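Washing Up in Small Kitchens: What We Lost With the Second Sink
Speaker notes, Gizella Bodnár
Wekasthorpe Household History Evenings, October meeting
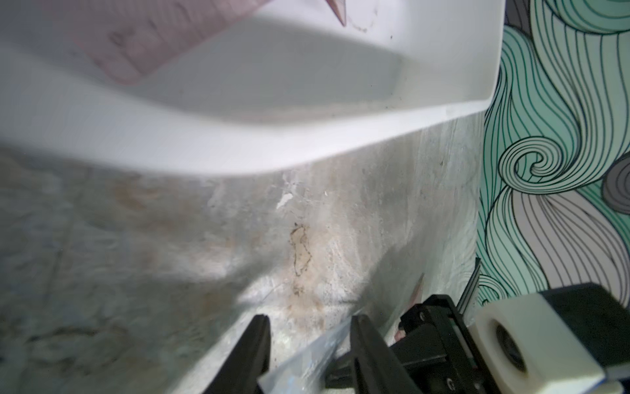

White plastic tray on a grey tabletop with a stone-like finish.

Opening (speak slowly, wait until people have sat down)

Good evening, and thank you for the invitation. My name is Gizella Bodnár. I grew up in a flat with a kitchen where two adults could not pass each other without one of them turning sideways. For the last years I have been collecting memories about how people washed dishes in such kitchens. I did not plan it as a research. I asked my aunt one question about her enamel basin and she talked until supper.

I will speak for forty minutes. Please interrupt me if a word is not clear. I have practiced the word "scullery" very much and I still do not trust it.

Part 1. Two basins

Start with the question to the room: who here grew up with two basins? Let people raise hands. Ask one of them which basin was for what.

In most of the letters I received, the answer is the same. One basin for washing, one for rinsing. The water came from a kettle or from the side of the stove, and it was used in a strict order. Glasses went first, then cutlery, then plates, and the greasy pots at the end. If a child put a pan in before the glasses, the whole water had to be changed, and this child remembered it for life. I have this story from several families and it is told always with the same anger.

After that the water was still not thrown away. It went on the yard step, or into the bucket for the floor. Mention the letter from the Vincze family, where the grandmother kept the first rinse for her geraniums and the second for the stairs. Read the paragraph about the stairs. Do not read the paragraph about the neighbor, the family asked me not to.

Part 2. The Tindach questionnaire

I sent 500 questionnaires through the local newsletter in Tindach, and 23 came back with all pages filled. This is a small number and I say it openly. I cannot make percentages from it. But the pages that came back were written on both sides, and some people attached drawings of their kitchens.

Things to say from the answers:

The draining board was more often remembered than the sink. People could describe its grooves, the smell of it in summer, and the place where it was split.

Drying was the job of children, and it was the job they disliked the most. Washing was considered a promotion.

Many families had one cloth for glasses which nobody was allowed to use for another thing. One lady writes that her mother ironed it. She has continued to iron hers.

Soap was grated from the bar into the water, or shaken in a small wire cage. Ask if somebody remembers the cage. If yes, give them time, because this is usually the best moment of the evening.

Part 3. When the second basin disappeared

Here I must be careful. It is easy to say that the detergent in the bottle came and everything changed. In the letters it goes slower. First the kitchens received hot water from the tap. Then the second basin moved under the sink "for the time being" and was used for soaking laundry or carrying potatoes. Then somebody moved house and it was not packed.

Urs Plattner, who wrote to me after my first talk, does not agree with this order. In his village the second basin went away only when the families got a dishwasher, and he thinks I listen too much to people from flats. He is maybe right. I have few letters from farms. If he is in the room tonight, invite him to speak for a few minutes, but before the break and not after.

A short word about rinsing. Some families rinse under running water and some do not rinse at all, they put the plate with foam directly in the rack. I have seen marriages become quiet over this. I will not take a side tonight, although my husband would tell you that at home I do.

Part 4. The basin called Cement

This is a favorite piece of mine. In one family the rinsing basin had a name. It was called Cement, from the color of the water at the end of a Sunday. The children said "it is your turn at Cement", and the daughter, who is now over seventy, still says it to her grandchildren, who have never seen the basin and believe it is a normal English word.

I would like to find more such names. Please write them on the paper at the door.

(If the time is short, leave out the next paragraph.)

My aunt's enamel basin is now with me. It has a hole that was closed with a small bolt and two washers, and it leaks a little anyway. She refused to buy a new one. I use it for washing lettuce, and I have to be quick.

Questions

Somebody will ask if the old way used less water. Say that I did not measure it, and that the letters do not tell how large the kettles were.

Somebody will ask about sand and ash for scouring. Yes, both, and also crushed eggshell in two letters.

Before the coffee, remind everybody that the questionnaires are still open and that I am looking especially for people from farms. Answers by hand are welcome. Please write your town on the first page.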